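Catégorie : Ateliers et petits espaces / Galerie

Le coin café de l'atelier Plurnmont

Nous avons refait le coin café en février. Le budget était petit et presque tout vient de la réserve. Il sert chaque matin à 30 personnes, un peu plus le vendredi. Les gobelets en papier sont livrés par Magnusson en cartons de 1 000, ce qui nous tient quelques semaines. Le carton ouvert reste sous l'évier, les autres vont à la cave.

La table est en bois clair, avec une grande plaque de mousse blanche posée dessus. La plaque est un peu éraflée et porte des traces grises. Le porte-gobelet est en fil noir, sur un socle rond brun foncé. Un gobelet blanc y tient debout, l'autre est couché sur le côté.
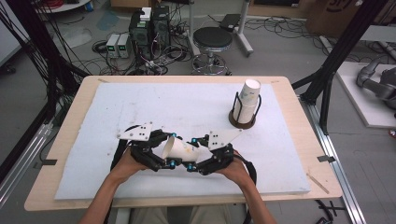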